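Abkleben, freigeben, aufschreiben

Bei Indetti hängt die Hausregel für Versuchszellen an der Innenseite der Tür. Sie umfasst 13 Punkte auf 2 Seiten und gilt für jeden, der einen Roboterarm einschaltet, auch für Gäste. Geschrieben hat sie Lina Zein, die im Haus für Arbeitssicherheit zuständig ist. Die aktuelle Fassung gilt seit dem 24. Mai.

Den Anstoß gab kein Unfall. Beim Abgleich der Protokolle fiel auf, dass von 2.489 eingetragenen Greifversuchen ein Teil nicht nachzustellen war. Es fehlte die Angabe, wo das Werkstück lag und wer den Ablauf freigegeben hatte. »Wir hatten Zahlen, mit denen man nichts anfangen konnte«, sagt Zein.

Zusammen mit Joaquín Alarcón vom Ingenieurbüro Jorkeck hat sie zunächst die Risikobeurteilung neu aufgesetzt. Grundlage ist die Normenreihe ISO 10218 für Industrieroboter. Für den Alltag an der Zelle war das zu allgemein, also kamen eigene Regeln dazu, viele davon nur einen Satz lang.

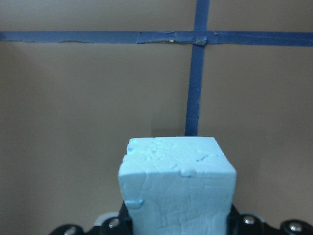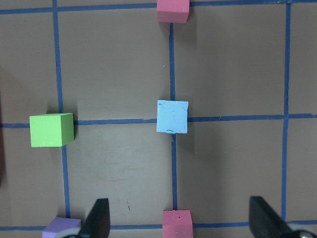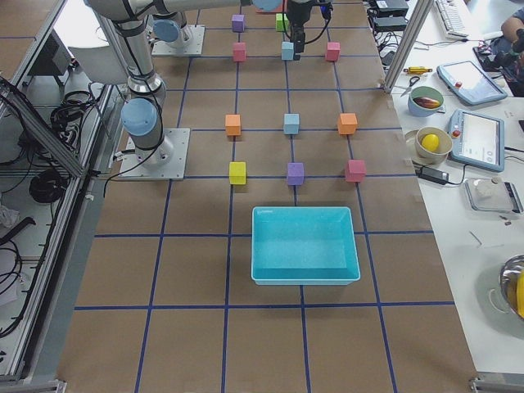

Schaumstoffwürfel und blaues Klebeband auf dem Arbeitstisch

Punkt 4 der Hausregel betrifft die Lage der Teile. Eine Position muss so festgelegt sein, dass ein Kollege sie ohne Rückfrage wiederfindet. Ein Raster aus Klebeband, bei dem die Würfel an den Kreuzungen der Streifen stehen, genügt dafür, solange es im Protokoll mit Ursprung und Zählrichtung eingetragen ist. Löst sich ein Streifen oder franst er aus, wird er ersetzt und neu eingemessen. Überkleben ist erlaubt, muss aber vermerkt werden. Fares Qaisi, der die Protokolle gegenliest, gibt Blätter ohne diesen Vermerk zurück.

Punkt 5 regelt die Probekörper. Weiches Material verzeiht einen falschen Griff, verändert sich aber mit der Zeit. Ein Würfel mit Dellen oder Rissen darf weiterverwendet werden, wenn sein Zustand notiert ist. Nach 35 Griffen wird nachgemessen. Wer Vergleichswerte erheben will, nimmt einen neuen Satz.

Strenger sind die Punkte 6 bis 9. Solange ein Arm unter Spannung steht und nicht im sicheren Halt ist, greift niemand in seinen Bewegungsraum. Stehen mehrere Arme an einem Tisch, gilt der gemeinsame Bewegungsraum, auch wenn nur einer arbeitet. Das Handbediengerät hat einen festen Ablageplatz in Reichweite. Der Not-Halt wird vor jeder Schicht geprüft und mit Kürzel bestätigt.

Umstritten war Punkt 11, nach dem neue Abläufe zuerst mit reduzierter Geschwindigkeit laufen. Nizar Nassar, der in Zullenia eine ähnliche Zelle betreut, hält die Vorgabe für zu pauschal. Bei leichten Teilen koste sie einen halben Tag und bringe wenig. Zein hat sie trotzdem stehen lassen. Ausnahmen sind möglich, brauchen aber zwei Unterschriften.

Im nächsten Schritt soll die Regel auch für die Montage gelten. Dort sind die Teile schwerer und die Kanten hart, und für die Greifkräfte fehlen bisher eigene Grenzwerte. Lucero Taipe stellt dafür gerade die Messreihen zusammen.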